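Stuff: a talk about lost property
Speaker notes, Hakim Nair
Friday morning slot, Arnley hall, the smaller room

(Get the clicker working before people sit down. Water on the left. Don't lean on the lectern, it rolls.)

OPENING

Morning, everybody. Quick show of hands - who here has lost something in the last month? Keep them up. Now keep your hand up if you went and asked for it back. (Wait. Most hands will go down. Let them look around at each other.)

Okay, so that gap right there is what I've been working on for the last few years. I ran the lost property desk at the Bokbridge bus station, and then I moved over to Serkia, where I look after lost property for all the swimming pools and the two ice rinks. My mother tells people I'm in transportation. I have not been in transportation for a while.

I want to talk about three things today: how stuff gets lost, why people don't come back for it, and what we changed at the desk that got more of it home. There'll be time for questions, and I'd love some, because the last time I gave this talk a man in the second row simply wanted to tell me about his hat. I enjoyed the hat. But I'd like questions too.

HOW STUFF GETS LOST

(Slide: the bus station floor plan.)

When I started at Bokbridge I figured people lost things on buses. That seemed pretty reasonable, it's a bus station. But the bulk of what came over my counter got left in the ten feet between the bench and the bus door. You're sitting there, the bus pulls in, and you stand up with whatever is in your hands. Anything that's beside you on the bench has stopped existing. You've got your ticket, you've got your kid, you're thinking about which seat, and the umbrella stays where it is.

At the pools it's different. Pool stuff gets lost in layers. You go in with a full bag, you take out half of it in the locker room, you take out a bit more by the water, then on the way home you're cold and hungry and you pack in the wrong order. So the things from the bottom of the bag come home and the things from the top don't. Goggles, combs, hair ties, the one sock.

And rinks are gloves. I've got nothing clever to say about rinks. It's gloves.

(Pause here, drink water. If they're laughing, tell the one about the skate guard. If they aren't, skip it and go on.)

The practical bit, for those of you who run a building: go and stand where people change from sitting to moving. Stand there for an hour at a busy time. You'll see it happen, and you'll probably be able to say "excuse me, is that yours?" a couple of times, which is the cheapest lost property system anyone's ever come up with. At Bokbridge we turned the benches to face the other way, so you had to walk past your own seat to get to the door. That helped more than the posters did. I was very proud of those posters, by the way. I drew them myself.

WHY PEOPLE DON'T COME BACK

(Slide: the old claim form. Let them read it. It's bad.)

Okay, so this was our form when I arrived. There are 14 boxes on it. Box six asks for the "approximate value of article." Now imagine you're a dad, you've come back across town for a swim cap, and I'm asking you for the approximate value of article.

I used to call people up after they'd filled one in and left without waiting, just to ask what went wrong. Nearly all of them said some version of the same thing, which was that they felt silly. They'd come in for something small, and the form made it feel like a court case. One woman told me she'd written "scarf" in the first box, got as far as the value question, and went out and bought another scarf. She'd loved that scarf! Her sister had knitted it! It was on the shelf behind me the whole time she was standing there.

So feeling silly is the first reason. The second one is that people assume it's gone. They think somebody's taken it, or it's been thrown out, and they grieve for a minute and move on. I think this one's a bit sad. Most people hand things in. I've had wallets come over the counter with every bill still in them, from kids, from folks who obviously could have used the money. Then the owner never calls, because the owner has decided the world isn't like that.

The third reason is opening hours, and I'll be quick about this, because I can get loud. If your desk is open from ten until three on weekdays, your desk is for people who don't have jobs or school. Ours was. We moved it to the evening, four until eight, and the staff were not thrilled with me (hello to anyone here from the Serkia front desk, I did bring donuts).

(Look up. Check the clock. Should be a little short of halfway.)

WHAT WE CHANGED

First thing, we killed the form. Now it's a conversation and a notebook. "What did you lose, where do you think you left it, tell me one thing about it I couldn't guess." That last question does all the work of the other boxes. It might be a name tag under the collar, or a chewed corner, or a sticker of a fish. You'd be amazed what people know about their own things once you ask nicely. A boy of maybe seven told me his water bottle "tastes like the blue one," and I took him at his word.

Second, we quit storing by date. This is the one I get emails about, so I'll slow down.

Everybody stores by date. It makes sense to the person doing the storing - Monday's box, Tuesday's box, and when a box gets old enough you get rid of it. But the person at the counter doesn't know the date. They know it was before the dentist. So you're pulling down box after box, and they're watching you get tired, and they start saying "oh, don't worry about it," and off they go without their thing.

We tried storing by type after that. I borrowed the idea from Huttunen, a little furniture warehouse near us that keeps its spare parts that way, and I spent a very happy afternoon there opening drawers. For us it was better than dates, and it fell apart on anything odd. Is a whistle on a string sports equipment or jewelry? My colleague and I had a real argument over that, with voices.

So where we've ended up is a mix. Valuables get locked up, clothes hang on a rail where you can see them, and all the small loose stuff goes in together, in wide, shallow trays and bins you can look down into.

(Next slide.) 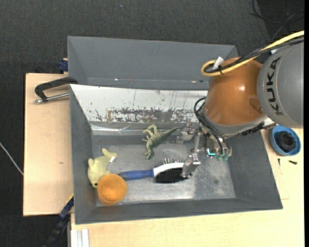
Small and loose: a toy dinosaur, a hairbrush, a plush toy and an orange cup in one bin.

Small stuff needs to be seen from above. Put it in a deep box and you'll be digging, and the person across the counter can't dig with you. Put it in something wide and they can lean over and point. People spot their own things so fast, way faster than they can describe them. I've had somebody give me a perfectly wrong description, wrong color and everything, and then reach past me and pick it right up.

And don't let it pile up. One layer. When you've got two layers you need another bin, and yes, I know, shelf space. Go fight for the shelf space.

Third thing, we started putting photos up on the door. We don't show everything, and we never show valuables, just the small loose stuff, changed every week. The first time we did it I had 200 items sitting in the back room at Serkia, and I'd already written most of them off in my head. People started coming in off the door. They weren't even looking for anything, they were on their way to a swimming lesson and saw their own kid's toy looking back at them.

WHAT IT ADDED UP TO

(No slide. Just say it.)

In our first full year of doing it this way we gave back 762 things. I keep the count in the notebook, with a tick for each, and I'll happily show you the notebook afterward. It's got coffee on it.

The cost to the pools was 50 dollars, for trays and a bit of rail. The evening hours came out of the morning hours, so that was a swap. I mention it because somebody always asks, usually the person who has to sign for it.

There's still plenty we don't get home. Gloves, mostly. I've made my peace with gloves. After three months anything unclaimed gets washed if it can be washed and goes to the thrift store on Arnley's main street, and once in a while I see a hat go by in town and think, I know you.

IF THERE'S TIME

Story of the trombone. (Only if we're ahead. It's long, and people will want to know how you leave a trombone at a pool, and I still can't tell them.)

Otherwise, things to say before questions:

Ask whoever runs your desk what time they open, and whether you personally could get there.

Go read your own claim form out loud to someone. Do it standing up.

The notebook layout is on the handout by the door. Copy it, change it, send me yours if it's better. A lady in March sent me one with a column for "how upset are they," and we use it now.

(Questions. Repeat each one into the mic, the back row can't hear. If it's the man with the hat, let him finish.)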